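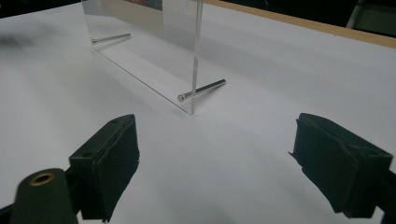 Rimell Expands Hand-Guided Training for Assembly Robots

Rimell has begun the second stage of a program in which robots learn small assembly jobs from people who perform them with a hand-held gripper. The work takes place at the company's Jarden site and is carried out jointly with Rosta, which supplies the software used to turn the recordings into robot motion.

Under the program, an operator holds the gripper and completes a task at a table while a camera mounted on the tool records each movement. The current tasks involve clear acrylic panels and slender metal pins, materials that Rimell selected for the difficulty they present to camera-based systems. Transparent sheets are hard to locate against a pale surface, and polished metal changes in appearance as the gripper moves closer.

The first stage, completed in March, produced roughly 2,000 recordings from 19 operators. The second stage will add 300 recordings for each new task. Operators are asked to vary the starting position of the parts between attempts and to keep unsuccessful attempts in the record, marked as such.

A smaller share of the training will be conducted by remote control. In those sessions, the operator directs a fixed robot arm from a separate station. Rimell stated that the two methods will be compared on the same tasks, with 50 test runs for each, before a decision is made on wider use.

Foam-padded gripper fingers have been adopted for the second stage. Replacement pads will be kept at every station, and operators may change them between sessions.

Rosta will receive the complete set of recordings in September. A short technical report is to follow, covering the recording procedure and the results of the comparison. Companies wishing to propose further assembly tasks may contact the Rimell training office at Jarden until the end of August.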